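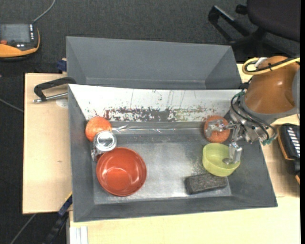

A robot arm over the sorting bin at Drikadero's teaching bench in Oltanham.

OLTANHAM, September — Drikadero today opened its remote teaching service to outside customers. Show the arm the job, by hand or from a distance, and it builds up the task from your runs. No code.

First job on the list: clearing mixed items out of a bin. Bowls, a can, round things, blocks. Operators steer the gripper to each item, close, lift, set down. Then again, with the items moved about.

Almost 1000 runs recorded so far. Of those, 274 were guided by hand and the rest done by remote control. Bowls take the most practise — the rim is thin and the approach angle matters alot.

Ngubane, the company's teaching software, now saves each run as it happens and lets the operator throw out a bad one on the spot. New operators get 80 practice runs before anything is kept.

Partner firm Bromov will run the first customer trials. Sign-up open now, bench slots limited. Bring your own parts if they fit the bin.

Press contact: Drikadero press desk, Oltanham. Demo slots on request, mornings only.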